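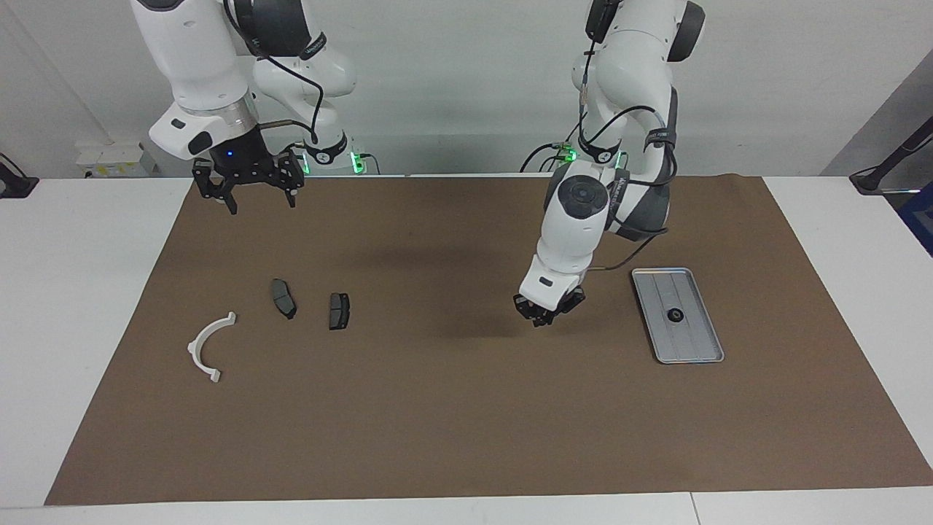 Vol. 14, No. 3

Print this page | E-mail this page

Parts on Loan: The Veltcombe Music Lending Collection

The Veltcombe Music Lending Collection serves amateur choirs, school orchestras, and church ensembles across the county. It holds 4000 sets of performance material, most of them choral, and issues them for terms of up to six months. Lakshmi Salian was appointed its head in September. She had previously overseen interlibrary lending at the county library and, before that, sang alto in two of the choirs that now borrow from her.

The collection began as a cooperative arrangement among four choral societies that could not each afford to buy the same oratorio. Their stock was kept in members' homes until the county library offered basement shelving. Ms. Salian regards this history as a working fact of the service. "A good part of what we hold was chosen by conductors for a particular concert," she said. "It was not selected by a librarian with a plan. We have five sets of one Easter cantata and a single incomplete set of a piece that is requested every winter."

Correcting that imbalance has been her first concern. A review of borrowing records found 1297 sets that had not gone out in ten years. Ms. Salian was asked whether these would be withdrawn.

"Some of them will be," she said. "I would like to be careful about the word, though. A set may sit for a decade and then be the only one in the region when an anniversary comes around. We are looking first at duplicates and at editions that have been replaced by better ones. A choir that opens a box and finds three different editions inside will lose half a rehearsal to page numbers."

Sets identified as duplicates will be offered first to the member ensembles, then to schools. Those that remain will be transferred to a storage room on the upper floor of the county building, where they can still be requested with two weeks' notice.

The catalog has also changed. Until last year the collection relied on a card file and a typed list, which was mailed to members each summer. Records are now being moved to Bivus, the system already in use elsewhere in the library. Ms. Salian described the work as slow and, in places, unexpectedly difficult.

"The cards were written by people who knew the music very well," she said. "They would put down a nickname for a piece, or the name of the soloist who sang it here. One card said only 'the green Haydn.' We had to go and find a green Haydn." The set was located, she added, and proved to be complete apart from the second bassoon part. 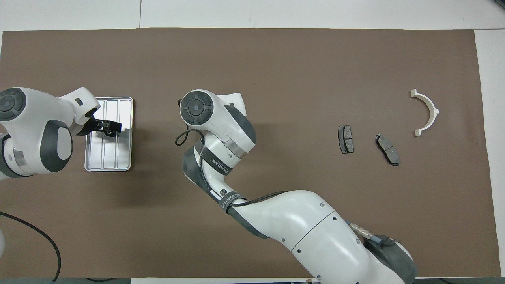 Ferenc Dobos

Missing parts are the most common source of friction between the collection and its borrowers. Under the rules as they now stand, an ensemble that returns a set short is charged for replacement copies. Where an edition is out of print, the charge covers a full set of whatever edition is available, and the sum can exceed a small choir's budget for the season.

Ms. Salian has proposed that this rule be relaxed. Under her proposal, borrowers would have a further 60 days to recover missing copies before any invoice is sent, and charges on out-of-print sets would be capped. "People find these things," she said. "They are in the piano bench, or in the car, or with the tenor who moved away. If we write a polite letter and wait, most of them come back to us. An invoice tends to end the conversation."

She takes a firmer view of markings. Singers and players are asked to use soft pencil only and to erase before return. Ink, highlighter, and adhesive tabs are treated as damage. Bowings in string parts are the one exception – they may be left in place if the section leader believes they will be of use to the next orchestra. "I have been asked to preserve certain bowings," Ms. Salian said. "There is a set of Dvořák parts that people request by the name of the concertmaster who marked them."

The service issued 500 loans last season. Of these, 400 went to choirs. Orchestras have borrowed less in recent years, a trend Ms. Salian attributes in part to the ease of printing older works from online sources. She does not object to the practice where the music is out of copyright, but she observed that printed parts are often badly laid out for performance, with page turns in the middle of a phrase.

Two programs are intended to bring younger ensembles into contact with the collection. The first, Vida, supplies graded choral sets to middle schools without charge for the full academic year. The second, Tutetti, is for small mixed groups that do not match the usual instrumentation. It provides flexible parts, so that a school with three clarinets, a cello, and no violas may still perform a complete work.

"I went to hear one of the Tutetti groups in the spring," Ms. Salian said. "They had a euphonium on the second violin line. It was perfectly in tune and rather loud. The teacher told me that the student had never before been given a part that mattered."

Demand for Tutetti material has been greater than expected, and there is at present a waiting list for the easier sets. Additional arrangements have been commissioned from local composers and are to be ready before the winter term.

Asked what she would buy if the budget allowed, Ms. Salian answered without delay. She would complete the set of the winter piece she had mentioned earlier, for which the collection is short eleven vocal scores. Two member choirs have asked for it for the same December weekend, and both have been told that they must come to an arrangement between themselves. One has offered to move its concert to the afternoon.

Ensembles wishing to join the collection may apply at the music desk on the ground floor of the county library. Applications should state the number of singers or players and the name of the person responsible for returning the parts.

Print this page | E-mail this page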